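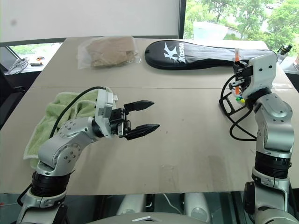

Noreen Satti and Danish Kazmi
Second-year project, Altow workshop group
Supervisor: Rukhsana Shaikh

Clearing and covering the long table

When we chose our project in December we wanted something the whole workshop would get some use out of, and the long table was the obvious candidate. It gets used for almost everything (sorting, folding, packing, the odd sandwich) and things put down on it tend to stay there for weeks. Our question was a simple one: could we give it a surface that was kind to whatever was put on it, and could we get people to clear it at the end of the day?

We covered it with two large sheets of cardboard laid edge to edge, which leaves one thin seam running across. Irfan Bhutto, who is far more patient than either of us, spent a whole afternoon helping us get that seam straight, and we are very grateful to him! We had thought of buying a proper mat, but cardboard is light and easy to replace.

It does mark. There are scuffs, smudges and darker patches now, mostly towards the lower middle, and we rather like them as a record of where the work gets done.

The clearing went less smoothly. We asked for 3 minutes of tidying at four o'clock and kept a diary for 19 sessions. Towels were the worst offenders, and the light green one is still crumpled on the left side, hanging a little over the edge. Small coloured bits came next, then bags like the clear plastic one near the far edge with the folded brown item inside. Next term we would like to try a shelf underneath.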